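Looking After the Two-Armed Unit: Hands, Wrists and Cables

Livgate Workshop Notes / Galleries

This gallery covers the routine care of one humanoid, the unit we call Trulten, over a short stay in the furnished room at Tejada. The job was to get both hands back into service after new finger cables, check the wrist clamps, and run the soft goods routine until we were satisfied with the grip settings. Nerea Paredes did the bench work and Casimiro Pacheco ran the room. The notes under the pictures are mostly theirs, shortened a little.

We use a sofa and pillows for this because a pillow is forgiving. If a finger closes too far, the fabric gives and the motor current shows it in the log. A hard box would trip the limit and stop the run before we learned much. The pillow goes on the floor against the front of the sofa, lined up with the gap between the two seats, and the robot stands facing it with a hand to each side.

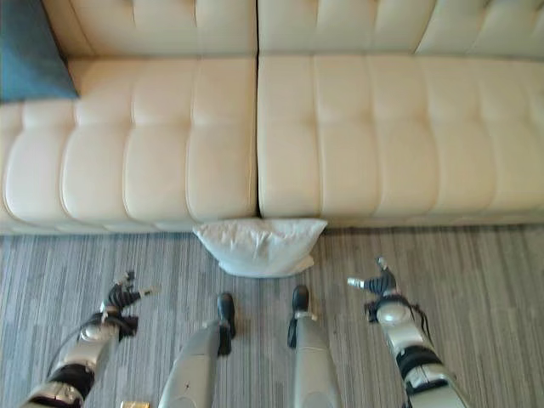
The starting stance matters more than the arm path. On the first afternoon the left hand kept arriving low, and we spent a good while on the elbow calibration before Casimiro checked the feet. They were set wider than the saved stance. Once they were put back where the file said, the left hand came in at the same height as the right, and the elbow values were restored from the backup.

Open the hands fully before each run. After a cable change the fingers tend to rest slightly curled, and the controller will take that as its zero if you let it. Nerea does a full open, a full close and another full open, then saves the zero. She does this with the arms powered and the legs locked.

Keep the cable at the wrist slack enough for the full turn of the forearm. Turn the wrist by hand to both ends of its travel with the power off and watch the loop. If it goes tight at either end, undo the tie, feed a little through and close it again. Ties are cheap and cables are not.
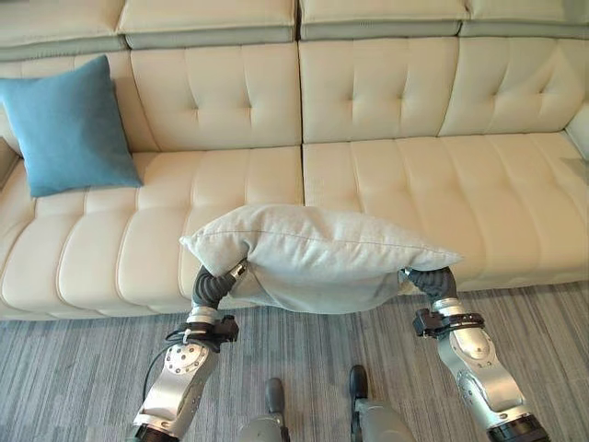
Words: Marijke Van Rooij
Hand and wrist work: Nerea Paredes
Jul 3, 2023

The two-handed hold is where a bad wrist clamp shows itself. Each forearm carries a clamp with a box-shaped module on it, and on this unit both modules face inward. If a clamp has crept around the arm, the module reports a tilt that isn't there and the other arm tries to correct for it. You see the pillow twist slowly while the robot insists that all is well.

Nerea loosens the clamp, lines it up with the scribe mark, and tightens the screws a bit at a time, going side to side. She had the right one off 5 times before she was happy with it. The fault was grit under the band. Clean the band and the arm with a dry cloth before you blame the screws.

The round forearm covers can stay on for all of this. They only come off if you are going after the joint itself, and that is a job for the bench at Livgate.

We log every grip. The hands are due for service at 4000 closes, and this pair had done 259 since the cables were fitted. Of the first 98, several were rejected for uneven force between left and right, nearly all of them before the clamp was cleaned. After that the two sides tracked each other well enough to leave alone.
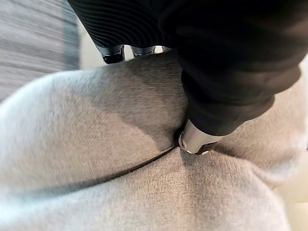

CARE AND REPAIR: FINGERTIPS

The metal tips take the most wear, and they are the easiest part to neglect. Look for burrs around the rim with a fingernail or a cotton swab. A swab is better, as it leaves fibers behind on any rough spot. A burr will pull threads on woven fabric, and the pulled thread can then wrap itself around the joint just behind the tip.

Try each tip for play with the hand powered off. There should be none along the finger and only a trace from side to side. Tips with more than that get replaced as a set, and the old ones go in the tray marked Prolesley so they can be measured later.

Close force for the pillow routine is set low and brought up in small steps. We stop at the first setting that holds through a slow lift, then repeat the lift with the pillow turned end for end. Seams change the result more than we expected. A tip that lands close to a seam can read differently from one on plain fabric, so Casimiro now writes down which way the seam was lying for each group of runs.

Wipe the ribbed parts of the hand with a soft brush at the end of the day. Lint collects between the ribs. Do not use compressed air, which drives it in toward the cables.

The next check on this pair is in July, with Patricio Sotomayor doing the bench work. Spare ties and swabs are in the top drawer at Tejada.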